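4. Good practice rules for simulated tabletop episodes

Having set out where existing rule sets fall short, we now turn to the part of the work we enjoyed most, which was writing rules that a person could follow while a simulated arm is moving. The Skevow guideline grew out of a set of 3138 kitchen episodes gathered under the Seten project. Each episode was read by two reviewers, and the points on which they disagreed turned out to be far more useful than the points on which they agreed! A reviewer who wrote "fine" next to one who wrote "unsafe" nearly always meant that a word in the draft rules was doing two jobs at once.

The first draft had been borrowed almost whole from a factory checklist. It spoke of parts, fixtures and reject bins, and it said very little about glassware, loose utensils or the edge of a worktop. Ionuț Ene rewrote it in January with home settings in mind, and the version discussed in this paper is the one frozen on June 1, 2026.

4.1 Holding and lowering

The commonest source of disagreement was the last short stretch before an object meets the surface. Some reviewers counted an object as placed when the base looked close enough; others wanted the fingers open and the arm clear. Rule H1 settles this by naming three states (held, resting, released) and by asking that each be logged separately. An object whose base is still above the worktop is held, however small the gap. Figure 1 is a good working case: the green bottle is upright between the two fingers, its base just above the marble, with a ladle lying crosswise behind it. Under H1 the state is held, and under H2 the ladle must be entered as a near neighbour even if the task text never mentions it. 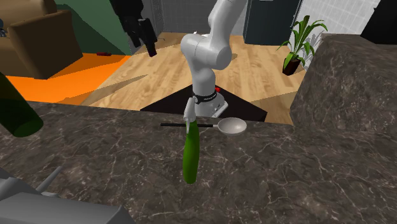 Figure 1. Rule H1 applied to an upright bottle in a two-fingered gripper. State: held. Near neighbour under H2: ladle.

4.2 Neighbours and clearances

H2 has been a delight to work with, partly for being so short. It reads: "Log every loose object that the held object or the fingers could touch before release." We tried a fixed distance at first, and reviewers spent a great deal of effort arguing over the value. The present wording leaves the distance to the site, which must write it down before any episode is run and must keep it unchanged for the whole batch.

Tall objects need extra care. A narrow bottle can be tipped by a light brush of the wrist housing well above the point where the fingers are working, so the check has to cover the full height of the hand as well as the tips. In our second reading we found 100 episodes in which the floor-level neighbours had been logged with great patience and the upper part of a bottle had been missed altogether. The Sârbu review tool now shows a side view next to the main one, and we strongly recommend this to anyone building something similar.

Edges come under H3. Where a task ends close to the rim of a worktop, the log must name the nearest edge and say whether any other object stands between it and the gripper. Figure 2 brings H2 and H3 together rather nicely, with a small grey object between the dark fingers, a dark green wine bottle directly beside the gripper and the counter's edge close by. The spray bottle and the grey appliance stand further back and would be logged only if the planned path went near them.

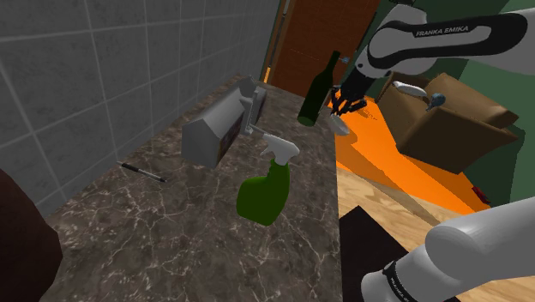
Figure 2. Rules H2 and H3 together, close to the edge of the worktop. Near neighbour: wine bottle.

Path planning raises a further point. A log made from the end state alone can't show which objects were at risk on the way, so H4 asks for the planned path to be stored with the neighbour list. Storage is cheap and the benefit is large. When we re-scored 1605 episodes with the path available, reviewers needed far fewer second opinions, and several told us that the work had become much more pleasant.

4.3 Naming things

Names should be plain and should follow what a reviewer can tell from the view supplied. If an item might be a spoon or a scoop, H5 asks for a broader word such as "utensil", with the model name from the asset list kept in a separate field. The Plikska asset list follows the same habit, which made merging the two very easy. Colour may be added where two items share a name, as with green bottles of different shades, but it should never be the only thing that tells them apart. Lighting settings vary between batches, and a shade that is clear in one may be lost in the next.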